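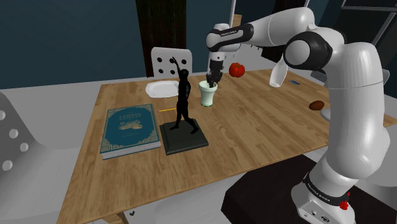

Keeping the Books Together: A Talk with Jolanta Zawadzka

Jolanta Zawadzka repairs books in two rooms over a shoe store in Surkley. She has done it for most of her working life, first as an employee of the Wysocka bindery and then on her own after the bindery closed. When I came by in November she was gluing the spine of a cookbook and asked me to wait until she had the weight on it.

The cookbook belonged to a family in Nimwood. It had 514 pages, and a good number of them had come out. "People think the stains are the problem," she said. "They apologize for the stains. I don't mind a stain. What I mind is tape."

Tape comes up a lot when you talk to Zawadzka. She says the clear kind turns yellow and the glue moves into the paper, and getting it off can take longer than the rest of the job put together. She uses a small heated spatula and goes slowly. Some of it never comes out. "If a page is loose, leave it loose. Put the book in a bag and bring me the bag."

She did not plan on this line of work. She was hired at Wysocka to answer the phone and write up orders. The shop was short of hands before the holidays one year and she was sent to the back to fold sheets. Sławomir Sikora, who ran the back room, showed her how to use a bone folder and then left her alone with a stack. "He came back at lunch and took out maybe a third of them and put them in the trash. He didn't say anything. In the afternoon he threw away fewer."

Sikora is retired now and lives a short drive away. He still comes in when she has something large to press, and I met him on the stairs as I was leaving. He told me she was a bad folder for a month and a good one after that.

Most of what she gets is ordinary. She repairs Bibles, cookbooks, school yearbooks, and children's books that have been through more than one set of children. She charges by the job and gives the price before she starts. A plain recasing, where the old cover goes back on over a new spine, begins at 60 dollars. She will tell people when a book is not worth it.

"They can buy another copy for less, and I say so. Half of them want it fixed anyway. It has their mother's name in it."

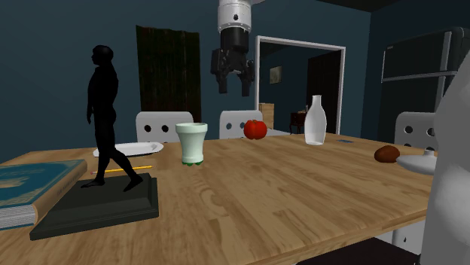 The oldest thing on her shelf that day was an account book from 1919, kept by a feed store. Mitiku Gidey brought it in. He bought the building a few years ago and found the book behind a cabinet while he was redoing the office. Gidey told me by phone that he nearly threw it out. "I opened it and it was all oats and hay. Then I saw my street in there, and names that are still on the mailboxes."

The boards of the account book were sound but the leather had gone to red powder, which came off on everything. Zawadzka brushed on a consolidant, let it dry, and did it again. She kept the original sewing. She is careful about that and will not cut old thread if it holds.

I asked what she uses for glue. Wheat paste for paper, she said, and she cooks it herself in small amounts. It keeps three days in the refrigerator. For spines she uses a mix of paste and a white adhesive she orders from Tresar, a supplier she has dealt with since the bindery days. She doesn't like animal glue because of the smell, though Sikora swears by it.

She has one student at present. Melaniia Melnychuk comes in the afternoons and is learning to sew on tapes. She had made six blank books when I visited, and Zawadzka had her take two of them apart again. Melnychuk seemed fine with this. "The thread was too loose," she told me. "You could see it when you opened the middle. I was thinking about the cover and I rushed."

Zawadzka says she would take a second student if she had another bench. The rooms are small and the big press takes up most of one wall. It came from Wysocka and had to go in through the window.

I asked her what people should do for the books they already have at home. She said to keep them out of the attic and the basement and to stand them up straight. Very big ones should lie flat. When you take one off the shelf, push back the books on either side and hold it by the middle, and don't hook a finger over the top of the spine.

"I get a lot of work from that finger," she said, and went to check the weight on the cookbook.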